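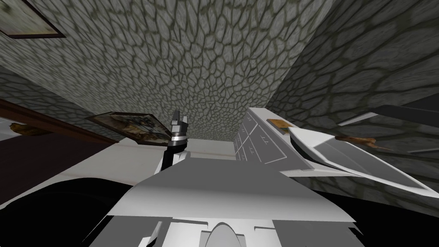 Home Learn Young Riders Horse Care Visit Us Contact

How a Racehorse Learns Its Job

A racehorse is not born knowing how to race. Foals run and play in the field with their mothers, and many of them are very quick, but racing is something that has to be taught. At the Hokeo Racing School, young horses are taught a little at a time. This page explains how the lessons work.

What is a yearling?

A yearling is a horse that is one year old. In North America and Europe, every Thoroughbred has its official birthday on January 1, whatever day it was really born. A foal born in April and a foal born in February both turn one on the same New Year's Day. This makes it easier to decide which horses may race against each other.

Most of our yearlings arrive in September. They have spent the summer in a field with other young horses, so a stable is new to them. For the first few days they are led around the yard on a rope, and they meet the people who will look after them.

The first lessons

The first lesson is standing still. A yearling must let a person touch its ears, brush its legs, and pick up its feet. Next, it learns to wear a bridle, which goes on the head and holds a metal or rubber piece called a bit in the mouth. Some horses chew on the bit for a while before they get used to it.

After that comes the saddle. A soft pad is laid on the horse's back first, and then a light saddle with a strap called a girth. The girth is fastened loosely and made tighter hole by hole. When the horse is calm, a rider lies across its back like a sack of flour. Only later does the rider put a leg over and sit up.

"We do not hurry," says Paweena Kaewkla, head of the yearling yard. "If a horse is worried on Monday, we do the same lesson again the next day."

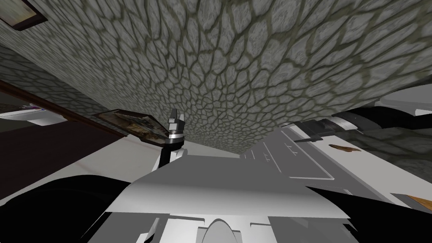

Gray stone patterning, with picture frames at the left.

Learning to gallop

A horse has four main ways of moving. They are the walk, the trot, the canter, and the gallop. The gallop is the fastest. Young horses begin with a lot of walking and trotting, which makes their legs and lungs stronger. Later they canter in pairs along the training track, and then in small groups. They have to learn to run close to other horses and to follow behind without being upset by dirt flying up from the ground.

A grown Thoroughbred can weigh more than 1,000 pounds, and its legs are thin for such a large animal. For this reason trainers build up the work slowly. One of our horses, a brown filly named Zosmont, spent 90 days walking, trotting, and cantering before she was asked to gallop at all. A filly is a young female horse. A young male is called a colt.

The starting gate

Many races begin from a starting gate. This is a row of narrow stalls with doors at the front and back. Each horse walks into its own stall, the back doors are closed, and then all the front doors open together.

The gate can seem strange to a young horse. At first, it walks straight through with all the doors open. Then it stands inside for a moment, and then the doors are closed. Edgardo Samonte, our gate instructor, opens the front doors by hand at the beginning so that there is no loud noise - the bell comes later.

Who decides when a horse is ready?

The trainer decides, with help from the rider, the groom, and the veterinarian. Some horses race when they are two years old. Others grow more slowly and wait until they are three or even older. A gray colt in our yard named Pemis is tall and still growing, and his trainer, Thiện Mai, has chosen to give him more time in the field.

Words to know

Groom: a person who feeds, brushes, and cares for a horse.
Furlong: a distance used in racing. There are eight furlongs in a mile.
Jockey: a person who rides in races.
Tack: the saddle, bridle, and other equipment a horse wears.

School groups may visit the yearling yard with a teacher. Children are asked to walk quietly near the stables and to stay with their group at all times.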